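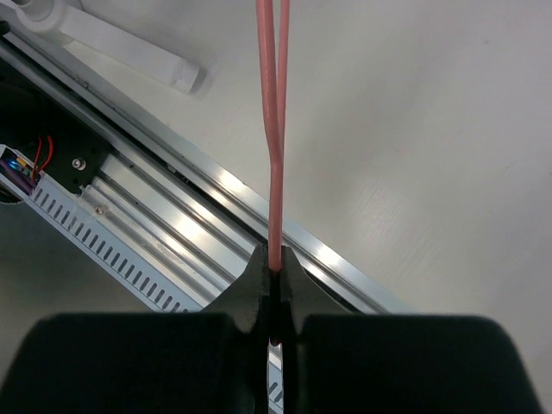

The great cable drawer amnesty

Oct 30, 2022

Every household has a drawer, and every drawer has a charger for a phone that was last switched on when the neighbours still spoke to each other. Back in August we asked readers to empty theirs and bring the contents to the Brinda hall, where anything useful would be sorted, labelled and given away. We expected a shoebox. We got 218 cables, a doorbell and half a packet of throat sweets.

Morenike Effiong ran the sorting table and has asked me to pass on a few things she learned. First, winding a cable tightly round its own plug is what kills it, usually just where the lead meets the plug. Loose loops, please, the size of a side plate. Second, an elastic band will go sticky in the end and take the cable with it. A strip of old tea towel does the job and gives the tea towel something to look forward to.

Third, write on the thing. A bit of masking tape saying "bathroom radio" takes a moment now and saves a whole evening later. One lead came in marked "NOT THIS ONE" in capitals, and we have given it a good deal of thought.

Of the lot, 83 went to new homes on the day. The printer leads went first, to my surprise. The rest are in crates under the stage, apart from the ones with split or frayed covers, which Ans Aerts drove to the recycling centre along with her late uncle's video recorder. She was gone for some time and came back with a lamp.

If you are after something in particular, the crates will be out again at the next swap morning, between the jigsaws and the jam. Bring the gadget with you. Describing a plug from memory ("sort of flat, but rounder") has already caused one coolness between old friends.

We still can't find a home for three very long aerial leads. Offers to the usual address. The doorbell works, by the way, and can be had for a small donation from anyone who actually wants visitors.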